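Kevton Household Skills Workroom
Progress report to the Weldu Fund, second reporting period

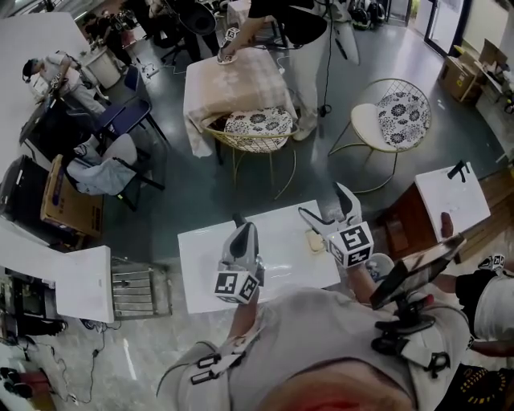
1. Purpose of this report

This report covers the work of the Kevton workroom from the end of the first reporting period through December. It describes the state of the room, the table activities carried out in it, spending against the approved budget, and the work planned for the next period. It follows the headings set out in the grant letter.

2. The room

At the close of the first period the workroom had a bare floor plan and one usable surface. The room is now arranged as a group of separate tables, each with its own kind of surface, so that the same small tasks can be practiced under different conditions. A white tabletop serves for the handling of small items. Near it is a small square table dressed with a beige cloth in a pale floral pattern, which drapes down at the sides. A brown wooden table is also in use.

The choice of surfaces follows the proposal, which noted that picking up and setting down a light object on a smooth top is a different task from doing the same on cloth. Cloth moves and wrinkles, and a pale object on a white top can be hard to pick out. The original plan called for identical tables throughout. With the agreement of the Fund this was changed, and the money set aside for matching furniture was moved to the line for household items.

Seating has been kept light. The chair at the covered table has a gold wire frame and a round cushion with black floral motifs on white. It can be lifted away with one hand when people need to stand and reach across the table. Two further chairs are held in the storage closet and are brought out on request.

The dark floor was cleaned and inspected before the tables were placed. No repairs were needed. The landlord, Puldale Properties, has confirmed in writing that the present layout does not block the exit.

3. Activities

Table sessions were held throughout the period. A total of 109 sessions were completed against a target of 200 for the full grant year. The shortfall at the midpoint is explained by the late delivery of household items in the opening weeks and is not expected to affect the yearly total.

Each session is built on short, ordinary tasks: picking up a small object, placing it at a chosen spot, moving it from one side of the table to the other, and clearing the surface at the end. Tasks are done standing. More than one table may be in use at a time, and the distance between them has been set so that people can work without getting in each other's way.

The eight task cards written under the Drivunell plan have all been tried at least once. Six are in regular use. The card on folding table linen was found to be too long and will be split. The card on sorting small items by size needs clearer wording, especially on where items should be returned.

4. Spending

Spending on furniture is complete and closed below the approved amount. Spending on household items is on schedule after the transfer noted in section 2. Table linen was bought in a single order, and a spare cloth is kept for use while the other is being washed. No spending has been made from the contingency line. Receipts are held at the Kevton office and are available to the Fund at any time.

5. Matters needing attention

Storage remains limited. The closet holds the spare chairs and the boxed household items but leaves no room for the larger pieces expected in the next period. An open shelf unit along the back wall has been priced, and a request to use part of the contingency line for this purpose will be sent separately.

The cloth on the small table tends to shift during longer sessions. Clips were tried and removed after they were found to get in the way of tasks near the edge. A non-slip underlay has been ordered.

6. Next period

The workroom will complete the remaining 91 sessions, revise the two task cards named above, and add a set of tasks on laying and clearing a place setting. The covered table will be used for these. The Fund is asked to confirm that the revised furniture plan may stand for the rest of the grant year.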